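Trendum two-arm kitchen kit, walkaround checklist with my comments

I'm going through the list in the order Semgate prints it, and adding my two cents wherever an OK doesn't cover it. The job on the sheet is steamed buns, plate and pot, with the lid handled too.

1. Arm mounts tight, both sides: OK
2. Gripper fingers clean and straight: OK. Wiped them myself, twice!
3. Holds a soft bun over the pot: OK

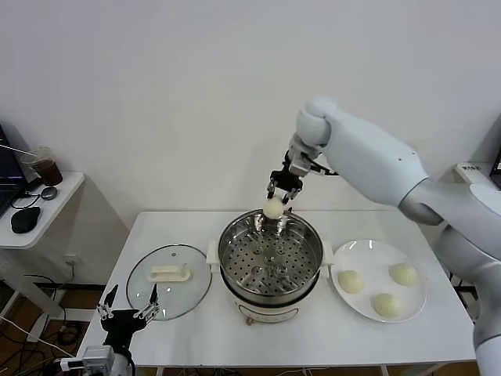 Lelville, December

4. Grip force setting: 29 on the dial. I tried 5 first (way too timid), then crept up.
5. Arm speed: set to 105. The menu goes to almost 200, and I wouldn't go near that with a glass lid on the table.
6. Cables off the floor: FAIL. Tillman's install guide wants them clipped, and they're in a tangle under the side table. Easy fix, please do it before sign-off. 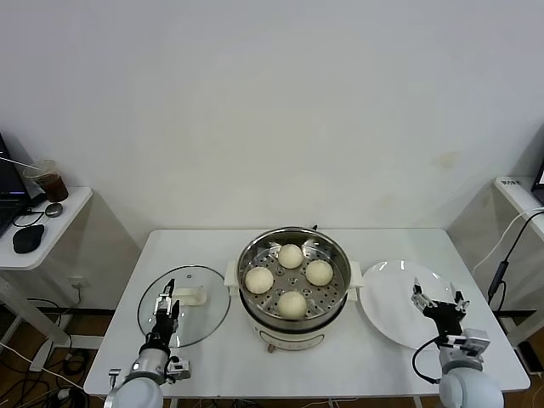
Load and Layout

7. Buns spaced out on the rack: OK, four in a diamond, and I love how tidy that looks
8. Lid within reach of the left arm: OK
9. Drinks away from the laptop: FAIL, move the iced one
10. Stop button test: still to do, I'll initial it after lunch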